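How to read a streaming royalty statement without fooling yourself

Most guides to indie rap royalties are written by people selling distribution. I put out an EP as Hornerix, used a distributor called Ceris, and spent longer on the statements than on the mixing. My advice is to trust the totals last.

Start with the raw file. The dashboard graph is there to make you feel good, so skip it. Look for the export button, download the CSV and open it in any spreadsheet program. If your distributor only offers a PDF summary, ask for the full file in writing and keep asking.

Next, sort by track, then by store. My single "Gondness" showed 3,290 streams on the dashboard and 216 fewer in the file. Support called it a reporting delay. Maybe it was, but the gap was still there in January, so write both numbers down with the month beside them.

Check the split column after that. If you agreed to give your producer half, it should say so on every line, including remixes and the clean version. Mine had the producer on 2 tracks and left off the rest. I'd entered it properly and have the screenshots to prove it.
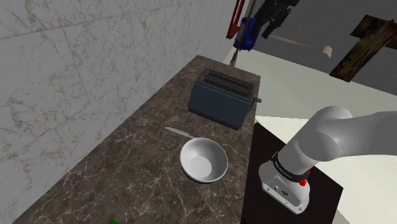

Kitchen render: dark slate blue-gray two-slot toaster on a brown marble counter.

Now look at the territories. A sudden pile of plays from one city you've never promoted in is rarely a fan base. More often it's a playlist service padding its numbers, and stores can claw that money back from you months later. I paid Ondrejka for a "organic" playlist push and 94 per cent of the plays came from a single place. Don't spend that money until it's well and truly settled.

Last, compare the payout with the fee schedule you signed up to, line by line. Watch for withdrawal charges, currency conversion and anything labelled "admin". If a fee isn't in the agreement, dispute it by email and quote the clause.

Repeat every quarter. Save the files somewhere other than the distributor's site, as old exports can vanish when you change plans.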